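Packing for the Residential Week: Notes for the Family Information Session
Speaker: Ingeborg Ostermann, Residential Programs, Brandes School
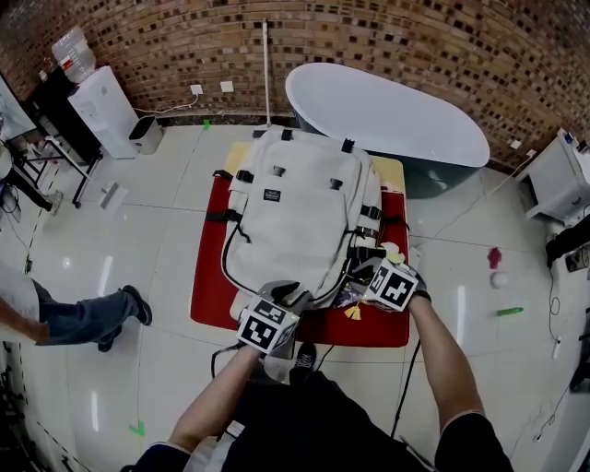
Slide 1. Welcome and purpose

Good evening, and thank you for coming. The session covers luggage only. Questions on medical forms and payment will be taken by Lorcan Brennan at the side table afterward.

The group travels to the Skaltholm center in December. Each student brings one backpack and nothing else. The coach company has confirmed that the hold will carry food and bedding for the whole party, so student bags travel overhead or underfoot. We have 134 students registered as of 08/11/2019.

(Pause here. Latecomers usually need the handout.)

Slide 2. Choosing the bag

A plain school backpack is acceptable. Families do not need to buy a hiking pack. We ask that buckles and zippers be tested at home with the bag full. A loose cord should be tied up short before travel, and long straps should be tucked in or taped. In past years most of the delays at the coach door came from straps caught in seats.

A label on the outside should carry the student's name and group letter. Please do not write a home address on it.

Slide 3. Where to pack

Set the bag on its back on something at about knee height. A stool, a low bench or the end of a bed will do. Open it all the way and put the clothes beside it before anything goes in. Students should do this themselves, with an adult nearby to answer questions. They will have to repack alone on the last morning at Skaltholm, and the rooms there have very little floor space.

(Mention the practice evening. Sign-up sheet is by the door.)

Slide 4. Order of packing

Heavy items go against the back panel. Shoes go in a bag of their own, soles outward. Sweaters are rolled, and thin items such as scarves and pajamas fill the gaps. The front pocket is reserved for what is needed on the journey: tissues, a snack, a book, the travel card. Wash items go in last, in a sealed bag.

The weight limit is set out on page 2 of the handout. Bathroom scales are accurate enough. Weigh the student first, then the student with the bag.

Slide 5. What the center supplies

Sheets, pillows and one towel per person. Outdoor boots and waterproof jackets are available in most sizes from the center's store, at no charge. Water bottles can be refilled on every floor.

Students should not bring phones, spray cans, glass containers or cash above the amount given in the letter.

Slide 6. Bag check

Bags will be checked in the Fukdale building on the afternoon before departure. Staff will look inside with the student present. Anything held back is put in an envelope, signed for, and returned after the trip. A forgotten item can be brought to the front office until 5:30 p.m.

Slide 7. Contacts

General questions: the school office. Dietary needs: Mr. Brennan. Spare backpacks may be borrowed from the office on request, and no reason need be given.

(Leave this slide up during questions. Collect unused handouts.)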